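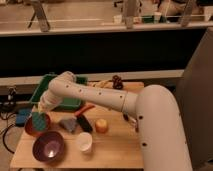

*Crowded tabletop, small bowl, one teal-green square.*

**1/** Okay friends, I promised I'd write up Tuesday's planning meeting for everybody who couldn't sit through it, so get a drink and settle in. It's the Drekside matter, the old Jakubowski furniture warehouse and the lot behind it, and there's a lot to say (you know me).

**2/** The quick version: the owners want to go from light industrial to mixed use. That would let them put 92 apartments over a row of shops on the Mill Street side, with parking tucked in back along the creek. They need the rezoning *and* a variance on height, and those are two separate votes, which confused half the room, me included!

**3/** Iolanda Medeiros spoke for the owners and I thought she was very patient with us. She had the traffic study with her. It figures 790 more car trips on a normal weekday, most of them coming out onto Mill. If you've ever tried to turn left there at five o'clock, you made the same face I did.

**4/** Now, parking. The code as written would ask for 405 spaces once you add up the shops and the apartments and the guest spots. They want to build a good deal fewer and share them, so shoppers get them by day and residents by night. Staff seemed open to that. The folks on Orchard Lane, who already have strangers parking in front of their mailboxes, were less open to it.

**5/** Odair Mendonça runs the tile shop across the street and he was for it, mostly. He said he's looked at that chain-link fence for years and would love some people walking by his window instead. But he'd like the loading dock moved off the corner, and Iolanda said they'd look at it. I wrote down "look at it" with a little question mark.

**6/** Lindalva Bragança asked the question I'd been hoping for, which was about the creek. All that pavement has to drain somewhere, and her basement has taken water twice. The answer was an underground tank and a planted strip 57 feet wide between the back lot and the bank. I'd like to see who's on the hook for keeping the strip planted, and that wasn't in the packet, at least not in my copy.

**7/** Where it stands: the commission tabled the height variance and asked for a new drawing of the back side. The rezoning itself got a recommendation to approve, with conditions, and goes to the council in September. Public comment is open until then, and you can send it in writing if you hate the microphone as much as I do.

**8/** Luana Falcão is putting together a carpool from the north end, so message her if you need a ride, she has room for nearly everybody. And if I got anything wrong up there, please tell me and I'll fix it in the replies. Thank you for reading all this!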